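Ikbridge Business > Technology > Refurbisher sets aside budget for second robot work cell

Grovari to add robot cell at Sitthorpe plant

July 6, 2024

Computer refurbisher Grovari plans to buy a second robot work cell for its Sitthorpe plant, with delivery due in December.

The company said the cell will be used for fitting and removing parts in used office desktops, work that is now split between one robot cell and a row of hand benches. The plant handles 519 machines in a normal week. Hard drives come first on the list because every machine that passes through the building has its drive changed.

Grovari looked at leasing the new cell but decided to buy. The price covers the arm, the gripper and the table. Fixtures are budgeted separately, as they have to be changed when a new case model comes in.
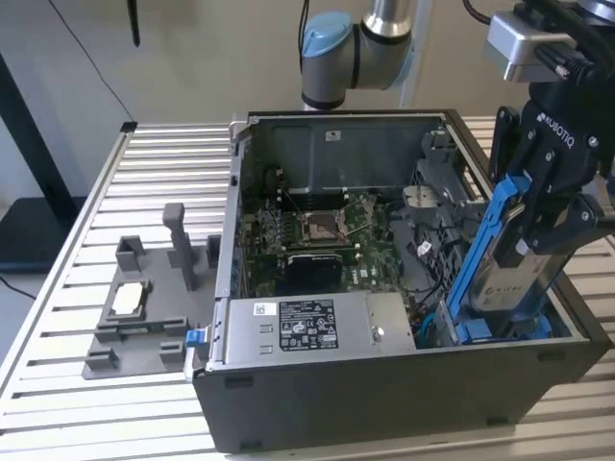 Setup time was the main cost the company got wrong when it planned the first cell. It had allowed 2 weeks for teaching the arm to handle drives in their caddies, and went well past that. The new budget includes 200 hours of engineering time before the cell has to meet any target.

Spare parts are also in the plan this time. Grovari will keep a second set of gripper fingers on the shelf, along with extra cables, and will print its own fixtures on site.

Integration work has gone to Mac an tSaoi, an engineering firm based in Ikbridge. The contract runs for 22 months and includes service visits and operator training.

No jobs will be cut at Sitthorpe, the company said. Bench staff will continue to handle processors, memory and any machine that arrives with a damaged case. A decision on a third cell has been left for next year's budget.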